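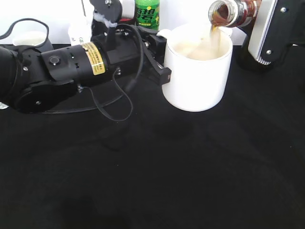
**Communal hot water: standing charge gone up to 620 a year, is this normal?**

**pellbrook_tenant** wrote:

Leaseholder in a block of flats on a communal boiler. Heating is electric in each flat, so the only thing we get from the plant room is hot water. Each flat has a small hot water meter in the airing cupboard, read twice a year by a firm called Fletis.

Until last year the bill was split into a fixed part of £300 per flat and the rest by meter. The new statement has the fixed part at £620. My use has hardly moved. I've been away a lot for work and the meter says I used less than the year before, and I'm paying more than ever.

I rang the managing agent (Drisov) and was told the fixed part covers "circulation losses" and that it is worked out by the metering company. I rang Fletis and they said they only read the meters and the agent sets the split. So I'm no further on.

Has anyone else had this? Is there a limit on how much of the bill can be fixed?

---

**Grantley77** wrote:

Get the plant room gas figure for both years before you do anything else. If the gas went up and the metered use in the flats didn't, the extra has gone somewhere, and in most blocks it's gone into the pipes. The pump runs hot water round the loop all day and night so you don't wait ten minutes for a shower. That heat leaks into the corridors and risers whether anyone opens a tap or not.

The fixed charge is how that gets paid for. Doesn't mean your number is right.

---

**pellbrook_tenant** wrote:

I don't have the gas figure. The statement gives a total for "fuel and plant" and that's it.

---

**mossop_h** wrote:

You're entitled to ask to see the invoices behind a service charge. Put it in writing, keep a copy. Ask for:

- gas invoices for both years
- the maintenance contract for the boiler
- the meter readings for the whole block, flat numbers removed if they fuss about it
- the written rule for splitting the cost, with the date it was adopted

The last one matters most. Your lease may say how it has to be done. Mine says "a fair proportion", which has kept two solicitors in work.

---

**Tern_and_Co** wrote:

I'll go against the grain a bit. I manage a few small blocks (not yours) and a high fixed share is often the honest answer. In an older building with a long loop, half or more of the heat never comes out of a tap. If you bill everything by meter, the person who lives there full time pays for keeping the pipes hot for the person who's away half the year. OP says they are away a lot. They may have had a cheap few years under the old split.

---

**pellbrook_tenant** wrote:

I take the point but I don't think it doubles from one year to the next. The pipes haven't got longer.

---

**Tern_and_Co** wrote:

No, but the rule may have changed. Or the old one was wrong and someone has corrected it without telling anybody. Still bad practice.

---

**Grantley77** wrote:

"Half or more" is a failure of lagging. I wouldn't accept that as a fact of life. If the landlord lets the pipes run bare through the risers, why should the leaseholders pay for it year after year? Calling it a fair split only moves the cost of poor maintenance onto people who can't do anything about it.

---

**Tern_and_Co** wrote:

And who pays for the lagging? The same leaseholders, through the same service charge. I'm not defending bare pipes. I'm saying the money comes from one place.

---

**Grantley77** wrote:

Once, though. You pay for lagging once.

---

**FKariuki** wrote:

I was a meter fitter for a good few years and now do surveys on communal systems. A few things to check which cost you nothing.

1. Where is your meter? If it sits on the branch into the flat and there is a long dead leg before it, you run off a lot of lukewarm water at the metered price. People often say "I pay for hot and get cold". Time it. Over a minute at the kitchen tap with the loop working is too long.

2. Does it measure volume or heat? Most flat hot water meters count cubic metres only. Fine, as long as the loop temperature is kept up. If the plant is delivering cooler water, you use more of it to fill the same bath and pay more for less.

3. Find out whether there is a heat meter on the loop itself, flow and return. If there is, the losses can be measured. If there isn't, the "circulation loss" is an estimate, and you should ask who made it and when.

4. Look at the date stamp on your own meter. They have a life. An old one tends to under-read, and if half the block is under-reading then the shortfall gets swept into the fixed part.

I'd put money on number 4, having read that your use dropped and the fixed share jumped. It's a common pattern.

Faraji Kariuki

---

**pellbrook_tenant** wrote:

Thank you, very useful. Checked the airing cupboard. The meter is a small thing with a red ring, the plate says 2005. Is that old?

---

**FKariuki** wrote:

Yes. It should have been swapped by now, probably more than once. Ask Fletis for their replacement schedule. If they say there isn't one, get them to say so in an email.

---

**mossop_h** wrote:

Worth knowing that new meters can push your own reading up. The neighbour below me went from a steady low bill to a fair bit more after theirs was changed, with the same habits. They were not pleased and blamed the new meter for a year.

---

**dunlin** wrote:

We had this at Likodgate Court. The agent wanted to take the meters out altogether and bill by floor area. It went to a vote and passed, and I regret voting for it. There's a family of five over a shop-sized flat who pay less than the widower in the two-bed on the corner. Nobody turns the tap off either now.

---

**Tern_and_Co** wrote:

Floor area is cheap to run, I'll say that. No reading fees, no meter swaps, no arguments about whose meter is fast.

---

**dunlin** wrote:

There have been arguments about nothing else.

---

**Ivel_Paul** wrote:

Has anyone priced up getting off the communal supply? I put an unvented cylinder in my own place, different building, and never looked back.

---

**mossop_h** wrote:

In most leases you still owe the fixed share after you disconnect, so you'd pay for your cylinder and for the loop as well. And you need consent. Read the lease before you ring a plumber.

---

**FKariuki** wrote:

Agree with mossop. There's also the load on the electrics if the flat already has electric heating. I've seen it done well and I've seen the main fuse go the first cold weekend.

---

**pellbrook_tenant** wrote:

Not going down that road, I don't have the cupboard space anyway.

Update on the main thing. Drisov have sent some of the papers, not all. The gas bill for the block is up, but nothing like double. What has changed is a new line for pump and control replacement, £4000 in total, done by a contractor called Rweyemamu. It's been put under "circulation losses" and divided equally between the flats.

---

**Grantley77** wrote:

There you are then. That's a repair. It has no business being called a loss.

---

**Tern_and_Co** wrote:

Grantley is right on that one. Plant replacement should be in its own line, or come out of the reserve fund if there is one. I'd write back and ask for a restated account. But do the sum first: does £4000 over the number of flats explain the whole rise? How many are you?

---

**pellbrook_tenant** wrote:

Twenty flats, so £200 each. That leaves £120 still unexplained.

---

**Tern_and_Co** wrote:

Then some of it is gas and some of it may be what FKariuki said about the old meters. Ask for the loop temperatures too, if the contractor took any when he changed the pump. He should have left a sheet.

---

**FKariuki** wrote:

He should have, yes. Also ask what speed the new pump is set to. They come out of the box on a high setting and often get left there. A pump running too hard on an unbalanced loop costs you twice, in electricity and in heat lost on the return. On one job we turned it down two steps, no complaints from the top floor.

Don't let anyone turn the temperature down to save money, though. The stored water has to be kept hot enough for legionella control and the return has a minimum as well. Timers on the circulation pump come up at every residents' meeting and the answer should be no for the same reason.

---

**Ivel_Paul** wrote:

Our old block had a timer on it for years and everyone was fine.

---

**FKariuki** wrote:

I'd still take it off.

---

**mossop_h** wrote:

One more for pellbrook: check when the demand was sent against when the work was paid for. There are time limits on recovering older costs. Doesn't sound like it applies if the pump was this year but look at the invoice date.

---

**pellbrook_tenant** wrote:

Pump invoice is from the spring so no luck there.

Letter sent this morning, dated Sunday, September 30, 2018 because I wrote it over breakfast. I've asked for the restated account, the temperature sheet, the meter schedule and the written rule for the split. Two neighbours signed it as well. The residents' meeting is in November and I'd like to have the answers before then.

In the meantime do I pay the full amount or only the part I agree with?

---

**mossop_h** wrote:

Depends what your lease says about withholding. A lot of people pay in full "under protest" and say so in the letter, which keeps you out of arrears. Get proper advice before you hold anything back. The leasehold advice line is free and they were good with me, if you can get through.

---

**Grantley77** wrote:

I held back the disputed part of mine and got a solicitor's letter with a £90 fee added. Got the fee taken off in the end but it took months.

---

**Tern_and_Co** wrote:

Pay under protest. Boring but it works.

---

**dunlin** wrote:

Can you post the rule for the split when they send it? We're trying to get ours changed back and I'd like to see how another block words it.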